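Help us write the bench rules: people wanted for the Tedik working group

Posted 2023-02-15

Hi! I'm Ilari Salminen, and I look after the robot cells at Mellberg. We're putting together a small group to rewrite our good practice guide for people who work next to robot arms, and I'd love to have eight of you in it.

A little background. The guide we use now is called Kelska, and it has grown to 1,363 separate lines (I know, I know). Parts of it are great. Other parts tell you to do one thing on page four and the opposite in the appendix, and there's a whole chapter on a teach pendant we got rid of ages ago. The new version, Tedik, has to be short enough that a person on their first shift will read it before touching anything.

Who I'm looking for

You've spent time around robot arms, any size, any make. Operators, techs, students, maintenance folks, the person who always ends up rerouting the cables! You don't need to know the formal safety standards by heart. Two people from Zwahlen will check our wording against those, and they're very patient. I do want you to be okay with saying "I don't get this sentence" out loud, a lot.

If you've only ever written rules and never followed them, this one probably isn't for you. Sorry!

What you'd be doing

We meet online every other week until the end of May, and there's one visit to our shop in the middle. Between meetings you get a chapter to mark up. It pays $700 for the whole thing, and we cover your travel for the visit.

The chapters still open are:

1. Before you reach in. Who may enter the cell, what state the arm has to be in, and what the indicator lights do and don't tell you. I have strong feelings on that last bit and I'm happy to be argued with.

2. Parts and tools under the gripper. What can lie on the table during a job, how a clamp or other awkward shape should be placed, how much clearance the fingers need, and where cables may hang while the arm moves.
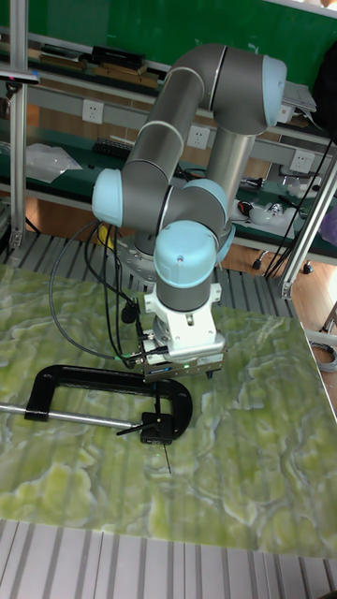 3. Handing over. What you write down at the end of a shift, and what you say in person. We have almost 1,834 old handover notes for you to dig through, and some of them are a single word long.

How to apply

Send me a few lines on where you've worked with arms and which chapter you'd like. Add one rule you'd throw out tomorrow if you could. No résumé needed, and I answer everyone myself, so give me a few days.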